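# Splitting the bag-changing job with a robot (and keeping your crew happy)

Last updated August 2021

I run housekeeping for a guesthouse and event property called Elbridge, and ever since we started handing bin liners over to a robot, people at other properties keep asking me how we set the work up. So I finally wrote it down! Fair warning, most of this is about people and schedules, because that turned out to be the bigger half of the job for me.

Some background first. On our old paper checklist, a full turnover had 358 separate lines, and emptying or relining a bin came up over and over. It's a small job, but you're bending every time, and my crew has the backs to prove it.

## Step 1: Write down how your people do it

I thought I knew how we lined a bin. Then I wrote out the steps with Ardalan Rostami, our longest-serving housekeeper, and found out he and I do it in a completely different order (he opens the bag all the way first, I tuck one side and fight with the rest). Pick one way and stick to it. Whatever you choose becomes the routine the robot gets judged against, so let the people who do the job make the call.

## Step 2: Standardize the supplies

We had three kinds of bags in the closet and a weird mix of bins. Thin bags cling to themselves, and they fold over wherever they feel like it. We settled on one light blue bag and a plain round black bin for the rooms on the trial. Buy one size. I ordered 1233 bags in the first go, an odd number that came from combining two half-used supply accounts, and I'm still hearing about it.

## Step 3: Start with getting the bag over the rim

Break the job up. Don't ask for the whole bin change on day one — start with the liner and the rim, and leave tying and carrying to a person. 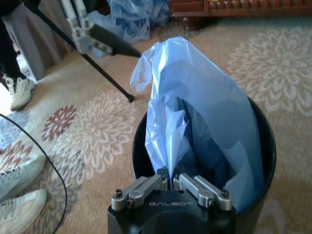
*Gripper fingers at the bag, with part of it still standing up above the rim.*

What I look for at this stage:

- Is the bag over the rim on every side, or only the near one?
- Is there a tall fold left that would flop back in when you drop something?
- Can a person fix it with one tug? If so, count it as a pass and write down the tug.

Keep that log in plain words. Ours is a shared notebook we call Flelis (old room name, long story), and anybody on the crew can write in it. "Left side loose" tells me a lot more than a checkmark does.

## Step 4: Clear a working spot

Put the bin out in the open, with enough floor for the arms to reach in. Cables go along the edges, and everybody who has to walk through should know where they run. Keep your spare bags in one agreed place, too. We did badly at that in the beginning, and bags ended up all over the lounge.
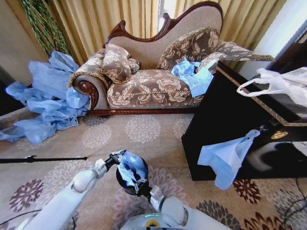
I also learned to leave the pillows and the nice fabric for last. When the same room needs bins and upholstery done, the bin goes first and the cushions get fluffed after, by a person, with clean hands. Ardalan pushed for that order and he was right.

## Step 5: Rewrite the shifts before people start guessing

Please don't skip this one. The second a robot shows up, your crew is wondering about their hours. We put it in writing in May: no hours cut for the length of the trial, and the time that came off bins went to room checks and guest requests. One person per shift is the "bin lead," with 2 duties, checking the robot's liners and writing in the notebook. It pays a bit more, and we rotate it so that nobody gets stuck babysitting.

Some folks loved it and some didn't. One of my morning people told me she missed the bins — it was the quiet part of her day — so she kept the east wing and does those by hand. Fine by me!

## Step 6: Decide what counts as ready

We set our bar at 210 logged liners, with every fix written down, before we'd even talk about adding tying and carrying. If you change the bag or the bin partway through, start the log over. I know, I know. We did it once and I grumbled the whole way.

If you try this at your place, print the bin lead page and tape it inside the supply closet door, at eye level, where the old checklist used to hang.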